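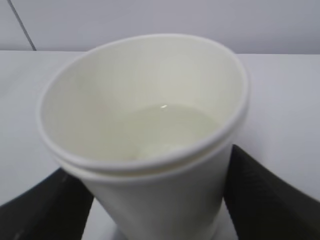

Response to Two Versions of a Mailed Coupon at an Independent Housewares Store

Project report, Principles of Marketing
Authors: Merja Kinnunen, Unai Vallejo, Severino Alcaraz
Supervisor: Inmaculada Carretero
Submitted March 29, 2020

1. Background

Geststead is a housewares store in the town of Skerkuva. It opened in 1968 and has one location. Its advertising consists of a window display, a weekly notice in the local paper, and a postcard mailed to past customers twice a year. The store had never measured the response to the postcard. The owner, Consuelo Paredes, agreed to let us design one mailing and record the results.

The question for the project was whether the wording of the offer changes the number of coupons redeemed when the value of the offer stays the same. Course readings suggested that a discount stated as an amount of money and one stated as a percentage can be received differently, depending on the price of the item. Most purchases at Geststead are small, so we expected the percentage version to do better.

2. Method

We mailed 300 postcards to addresses drawn at random from the store's customer list. Half received Version A, which offered 20 percent off a purchase of $25. Half received Version B, which offered $5 off a purchase of $25. Both offers were limited to one purchase of exactly one regular-priced item group at the $25 price level, so the two discounts were equal at the register. Layout, typeface, paper stock, and expiration date were the same on both cards.

Each card carried a letter code in the lower corner. Cashiers were asked to keep every redeemed card in an envelope and to write the date of purchase on the back. We collected the envelope once a week. The mailing list was cleaned beforehand in Sketby, the address software used by the store, and duplicate households were removed.
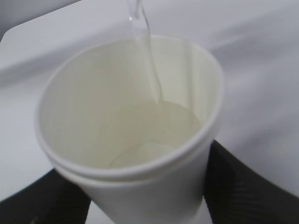

Figure 1. White paper cup, upright.

3. Results

A total of 40 cards were redeemed, for an overall response rate of 13.3 percent. On 9 of these the corner with the letter code had been torn off or written over, and they were left out of the comparison. Of the remaining 31 cards, 19 were Version A and 12 were Version B.

The difference is in the direction we expected. It is also small. If most of the unreadable cards had been Version B, the gap would have closed or reversed. We ran a chi-square test on the readable cards against the number mailed in each group, and the result did not reach the .05 level.

Redemptions were heaviest in the first week after mailing for both versions. Few cards came in during the last week before expiration. We had planned to compare weekday and weekend purchases, but the dates on the back were missing too often.

4. Discussion

The response rate was higher than we had assumed when planning the budget. The likely reason is the list itself, which contained only people who had already bought something at the store. The rate should not be applied to a mailing sent to the general public.

The $25 level made the two offers equal but also made the terms hard to explain. Cashiers reported that customers asked about them at the register, and some may have decided against using the card. A plain minimum purchase would be easier to read, although the percentage offer would then cost the store more on large sales. 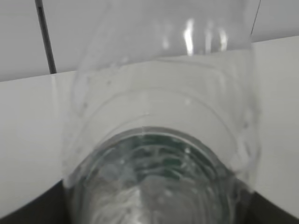 Did the store make money on the mailing?
The data cannot answer that. Purchase totals were not recorded with the cards, and we do not know how many of the customers would have come in without a coupon.

5. Changes for a second mailing

Print the code in the center of the card, next to the offer.
Have the cashier enter the code and the purchase total at the time of sale.
Hold back a group of addresses that receives no card.
Use a larger sample. The list has enough names for this.

Ms. Paredes plans another mailing in May and has asked for the artwork files. Severino Alcaraz will deliver them together with the coded address list. Printing was done by Iglesias, and the plates for both versions are still on file there.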